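Open Day at the Markum Automation Laboratory
October 29, 2021

I attended the autumn open day at Markum this week on behalf of our department. The invitation came from Doğukan Yalçınkaya, whom I first met in July at the Virnthorpe meeting, and I am grateful to him for the arrangements.

The program began with a short talk on Plorach, the simulator in which the laboratory prepares its grasping work before any hardware is used. Visitors were admitted in groups of 12, and each group was given 60 minutes. Our group spent most of that time at the screens. A gripper was being tested in simulation, with the view taken from close to the fingers, and Mr. Yalçınkaya answered questions as the trials ran. 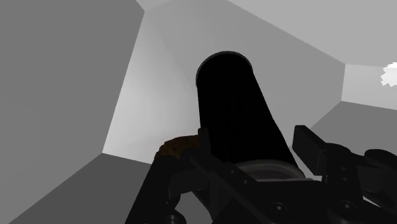
I asked how many trials are required before a grasp is accepted. The present rule is 1000 in simulation, followed by 10 on the physical arm. Several guests wished to know whether surface friction can be modeled with enough accuracy for rough or uneven objects. The reply was cautious. The staff regard this as the weakest part of the software and expect to revise it next year.

The second half of the visit was given to the Sarıgül workshop, where replacement finger pads are made. I would have welcomed more time there. Parking remains difficult, and colleagues who plan to attend in the spring are advised to take the bus. Registration will be handled by the laboratory office.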